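Reading time: 2 minutes

Flat first, folded second

A folded T-shirt is only as square as the cloth was before the first crease. Most household advice starts with the sleeves. The better place to start is the table.

Height matters more than size. At the Grutley workroom the test surface stands at 80 cm, white, smooth and free of seams that could catch a knit. A curved edge suits the job, as the shirt can be drawn out from several sides without anyone walking round.

Jersey stretches more across the body than along it. Pull from a corner, keep the force low and let the opposite side drag. Two holds are enough for most shirts – a third tends to set up a diagonal ripple that has to be worked out again.

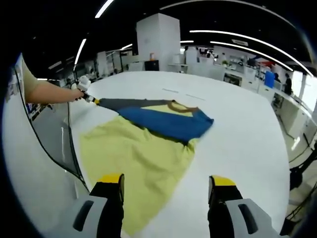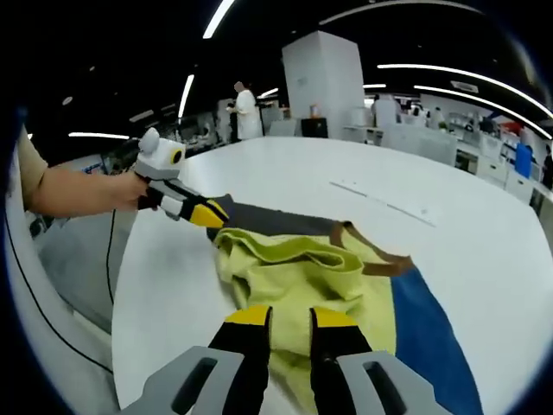 Yellow-green, blue and dark grey cloth on the white table.

Panelled garments need more care. Each seam joins cloth that may have been cut on a different grain, so one panel can lie flat while its neighbour puckers. Work from the collar down, one panel at a time, and leave the hem until last. Fabric doubled under itself should be lifted clear before it is pulled; dragging it out leaves a crease that shows in the finished fold.

Allow the cloth 5 seconds to relax before folding. Heavier cotton – sweatshirts, thick towels – needs longer.

Last updated: January
Contact | © Dosgate | Back to top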